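Accept cookies to keep this page working as you left it. Manage settings

Speaker notes: Teleoperating through clutter
Annag MacRitchie, afternoon session, May
Slot is 25 minutes including questions. Notes follow slide order. Bold cues removed for the web version.

Slides 1 to 3. Start with the task statement. One arm, one counter, one object to be picked up and put down somewhere else. The operator drives the arm remotely and the recording becomes the demonstration. Say early that I am talking about the quality of demonstrations. Training is Cameron's talk, straight after the break, so send policy questions there.

Define terms once. "By hand" means the operator holds the arm and moves it through the task, with the joints free. "Remote" means a handheld controller, with the arm following the pose of the hand. Norkenlow began with the first and now uses mostly the second. In simulation there is no arm to hold, so everything there is remote.

Slide 4. The numbers. The Semple set has 606 demonstrations, recorded by 11 operators. Two camera views were available to each of them. Operators could switch views at any time, and the switch was logged along with the controller pose and the gripper command. Pause here, people like to write this down.

Slide 5. What a demonstration contains. Joint positions, gripper opening, both views, controller pose, clutch state. The clutch is the button that disconnects the hand from the arm so that the operator can reposition. Spend a minute on it. New operators hold the clutch down for too long and then make a large correction when they release. The correction goes into the recording as if it were part of the task. We trim pauses but we don't trim corrections, as there is no clean rule for where one ends.

Slide 6. Occlusion. Leave this one up while talking through the next two paragraphs. The rendered counter has a potted plant close to the camera, with leaves and stems reaching across the view. The gripper comes in from the left, by the many-coloured polyhedron, and one leaf hangs over the face of it. The pink bottle is further back. From this viewpoint an operator has to judge the distance from fingertip to object with part of the object covered. 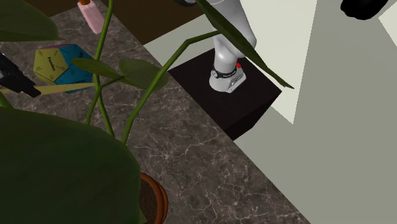 Cameron Swanson objected at the rehearsal that an operator who can't see the contact point is guessing, and that a guessed approach should be thrown out of the set however well the grasp ends. I should give that view fairly. My answer is that the approach carries information even when the operator is unsure: they slow down, they come in from higher up, they change view. A set with those approaches removed shows the robot only confident motion, and it will then move confidently towards things it can't see. We have not settled this between us and I will say so.

Slide 7. Placement of clutter. Semple draws plant position, camera position and object position at random, each from its own range. Clastley, the older set, had the camera fixed and the clutter pushed to the back of the counter. Operators liked Clastley more. They finished sooner and rated the controls as easier, although the controls were the same. Mention that the rating form asked about controls and did not ask about view. It should have.

Slide 8. Depth. A flat screen gives weak depth cues. Operators use shadow, overlap and small sideways movements of the gripper. The sideways movement is the one to look for in a trace: a short wobble across the line of approach, then a straight descent. We tag these by hand. If a learner copies the wobble without needing it, the wobble costs time and does no harm. If it copies the descent without the wobble, it tends to land on top of the object.

Slide 9. Instructions to operators. Read out the sheet as issued.

Look at both views before moving.
Keep the clutch presses short.
If contact is lost, open the gripper fully, lift, and start the approach again.
Do not push leaves aside with the arm unless the task card says so.
Say "stop" aloud to end the recording.

The leaf instruction brings questions every time. Leaves in the Avau renderer can be set to bend or to stay rigid, and the setting varied between early batches. A demonstration that pushes through a bending leaf is useless on a rigid one. The current batches are all rigid.

Slide 10. Retakes. Operators may discard a take without giving a reason. I would now ask for one, from a short list on the controller. Roughly a fifth of my time on Semple went on working out why takes were missing. (Check whether the chair wants this said in public.)

Slide 11. By hand against remote, side by side. Hand-guided traces are smoother and shorter. They also put the operator's own body next to the arm, with a clear line of sight the robot's camera never has. The person leans round the plant. The camera does not. Where the view is open I would still guide by hand on a real arm. Where it is blocked, restrict the operator to what the robot will see, and accept slower takes.

Slide 12. Open items. Per-operator weighting, still undecided. Logging gaze, costed but not bought. A third view mounted at the wrist, which would help at the last moment of approach and would make the older recordings awkward to combine with the new ones.

If short of time, skip 8 and 10. If asked for the data, the licence is with Norkenlow and I have no date to offer.

Spare slide on clutch timing is after the references. Only show it if someone asks about latency.

Contact the session organisers | Copyright Norkenlow, all rights reserved | Back to top

Recent items
Cameron Swanson: Learning from uneven demonstrations (speaker notes)
Clastley recording sheet, revised
Setting up a handheld controller for left-handed operators
Avau renderer: change list for May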